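How do you split a shared workshop electricity bill fairly?

Posted in Sheds, Studios and Shared Spaces

Five of us rent a unit together at Plallness Yard.
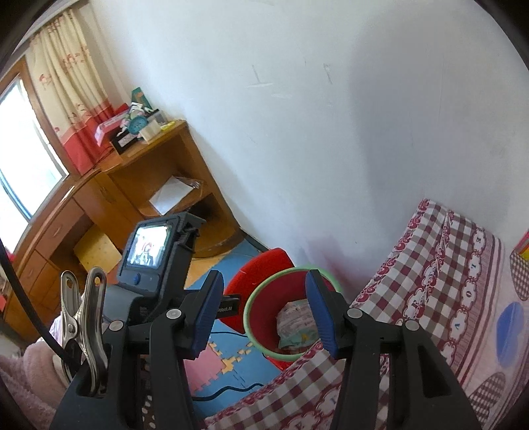
The rent is easy, we each pay a fifth and grumble equally. The electric is another matter. The February bill came to over £100, which is a record, and everyone has a theory about whose fault it is. The theories have one thing in common: the culprit is always someone else.

One of us has a kiln. One of us has a fan heater and thinks I haven't noticed. I mostly sit at a bench with a lamp and a radio, and I'm paying the same as the kiln. There's one meter for the whole unit and the landlord won't hear of another. I don't want a falling-out, these are people I have to share a kettle with. Has anyone found a way of doing this that survives contact with actual humans?

Kekeli Abubakari

Araba Tetteh
We had this for years in our place. What settled it was plug-in energy monitors on the big stuff only. Don't bother with lamps and chargers, you'll spend a whole evening arguing over pennies. Put one on each heater and anything else with a normal plug that gets properly hot. Read them on the day the bill arrives, multiply by your unit rate, and those people pay their own. Whatever is left, including the standing charge, gets split five ways.

The kiln may be wired in, in which case a plug-in monitor is no use. Ours was, so the potter kept a firing log on a clipboard. A small kiln might tell you its rating on the plate. Ours used 79 units in a month when she was getting ready for a fair, and she went a bit quiet when she saw it, then paid up.

Do write it down and get everyone to agree before the next bill — agreeing afterwards is a different sport.

dimel_dave
just move out mate

Rultis
Seconding the monitors, with one warning: check the maximum load printed on them before you plug a heater in, and don't run one off an extension lead. Also check the meter reading on the bill. If there's an E next to it, it's estimated, and you may all be falling out over a number the supplier made up. We were billed for 1,000 units we hadn't used and had already stopped speaking to the man with the bandsaw. He was very decent about it, considering.

Kekeli Abubakari
It's an E. I have said nothing to the others yet, as the fan heater has been off all week and I'm enjoying that. Will send a proper reading tonight and order the monitors. Thanks both. And Dave.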